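Home Docs Downloads Tutorials Contact
Search the docs... Go

Fletalik Collection Guide
Section 4 — Two-handed garment folding on soft surfaces

Read section 3 first if you have not paired the grippers. This part covers folding only. Hanging and bagging are in section 5.

Written for the Malix release. Older Hasley builds have the same menus but the buttons are in a different order, see the note at 4.2.

4.1 What you are collecting

One episode = one garment, laid flat to folded. Both hands hold a gripper the whole time. No bare hands on the cloth, not even to fix a corner. The policy only ever sees gripper contacts, so a finger in there is poison for training.

Result this section is built on: the Michailidis fold policy, trained on 2310 episodes. Tables only at first, and it fell apart on beds. Soft surface sinks under the fingers, hem goes down with it, fingers close on the cover too. Adding 600 bed episodes fixed most of that. Long sleeves still bad. More on that in 4.6.

4.2 Before you start

1. Charge both grippers. Low battery drops the sync before it drops the video and you wont see it on screen.
2. Wipe the lenses. Dry cloth.
3. Check finger pads. Replace if peeling at the tip.
4. Start the recorder, choose Fold, then Soft surface.
5. Enter garment type and cover type. Patterned covers get their own tag, do not use Plain for a cover with a small print.
6. Open and close each gripper fully. Width trace should go end to end on both.

NOTE: On Hasley builds the surface choice comes after garment type. Same options.

CAUTION: Route the cable away from your knees and from the edge of the mattress. A tug mid-episode shifts the camera mount and the calibration is gone for the rest of the session.

4.3 Laying out

1. Garment flat, lengthwise, hem toward you.
2. Leave cover showing on both sides. The segmentation step wants a border.
3. Other items on the bed can stay. Pillows, towels, whatever. Clutter is good for the set as long as it does not sit on the part being folded first.
4. Vary the light. Shadows across the cover are fine. Lamps pointed at the lens are not.

Do not iron anything. Wrinkles stay.

4.4 Recording a fold

1. Stand or kneel at the side, whichever reaches. Keep the same position for the whole episode.
2. Press record. Hold both grippers still until the light is steady.
3. Sleeves first. Pinch at the cuff, not the elbow, and bring it in across the chest.
4. Release fully before moving away. Half-open releases are the most common reject.
5. Go to the hem. Fingers one on each side of the cloth, tips just past the edge, close.
6. Lift a little and pause. If the cover comes up too, open, back off, retry. Keep the retry in the recording, don't stop.
7. Carry the hem to the collar. Slow. Other gripper can hold the middle or wait in the air.
8. Press down flat with the closed fingers, release, back off.
9. Hold still again, stop.

NOTE: The waiting gripper should stay upright and in reach — if you rest it on the floor the tracker loses it and the episode is cut into two.

4.5 Checking the hem pinch

This is the step reviewers look at. Play back to the moment the fingers close and look from the wrist view of the hand doing the pinch.
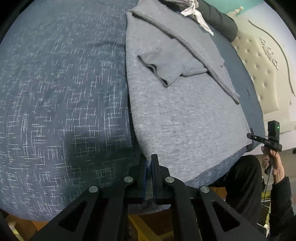 FLETALIK BENCH NOTES — Hasley, November

Grey sweatshirt on a navy patterned bedspread, hem pinched between the fingers, one sleeve tucked in across the chest. Tag it Sweatshirt, Patterned, Soft. The other gripper is up on the right, which is what you want in this view: both devices findable, hem and fingers clear.

Go through playback like this:

1. Cloth between both pads. If only one pad touches it, reject.
2. No cover caught in the fingers. Zoom in on dark covers, the pads are dark too and it is easy to miss.
3. Hem edge readable up to the fingers.
4. Second gripper tracked, even when it is doing nothing.
5. Mark Accept, Retry inside, or Reject. Use Retry inside when a missed pinch was fixed in the same episode. Those are worth more to us than clean ones.

Dark corners from the wide lens are normal. Don't crop, the loader masks them.

CAUTION: Do not edit the clip to remove a bad pinch. Cut clips break the width trace and teh whole file gets thrown out at import.

4.6 Known limits

— Long sleeves. Policy folds the first one, then drags it back out going for the second. Open problem.
— Fuzzy knits. Fingers let go late, cloth follows them up. Pause after opening.
— Very soft mattresses. Depth estimate runs high. Do 3 slow presses on the bare cover before the first episode so the surface fit has something to work with.
— Dark cloth on dark cover. Collect it anyway, use the Low contrast tag.

4.7 Upload

1. Dock both grippers.
2. Wait for the sync check. Green on both.
3. Upload by session, not by episode.
4. Leave the files on the device until the import report comes back.

If sync check fails on one side only, swap docks and run it again before you delete anything.

Related pages
Section 3 — Pairing and calibration
Section 5 — Hanging and bagging
Replacing finger pads
Tag list, Malix release
Michailidis fold policy: training settings
Import report error codes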